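3.2 Drinks points and short conversations at work

The second part of our study looked at the places where employees take something to drink during the day. In the first part (section 3.1) we reported that most informal talk in the Boltside building happened near the lifts and the printers. We expected the drinks points to come before both of them, as earlier work on office kitchens suggests, and we were surprised that this was so only on the upper floors.

We collected 748 diary entries from 143 employees of two firms, Zerkon and Dandeo, which rent separate floors of the same building. Each participant kept a paper diary for 2 working weeks in October. They wrote down every conversation that was not planned in advance, where it took place, and whether it touched on work. We did not ask them to write down the names of the other persons. Entries which gave no place were left out of the analysis, as were entries made later than the following morning.

The two firms organise their drinks differently. At Zerkon there is one large kitchen with a sink and a dishwasher, and employees bring a mug from home. At Dandeo there is no kitchen, and hot drinks are taken in disposable cups from small tables placed in the corridors and in the meeting rooms. Figure 4 shows a stack of paper cups on a table.

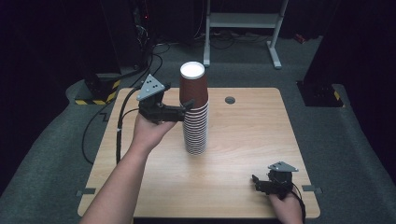
Figure 4. Paper cups on a wooden table.

The difference had an effect on how long people stayed. Participants at Zerkon often described waiting for the kettle, or for a free place at the sink, and it was in this waiting time that the talk began. Participants at Dandeo described shorter meetings, frequently only a greeting, and they carried the drink back to the desk. On the other hand, they met colleagues from other teams more often, as the tables are spread over the whole floor. Hosseinzadeh calls this second type "passing contact" and considers it weaker than the first. Our diaries support this only in part - several of the passing contacts led to a longer talk on the same day, mostly about a work matter.

We should mention a limit of the method. More than 100 entries used the word "kitchen" or "coffee" without saying which floor was meant, and we had to assign them by the firm of the writer. Employees who visited the other firm may therefore be counted in the wrong group. We return to this question in section 5, where the diaries are compared with the interviews.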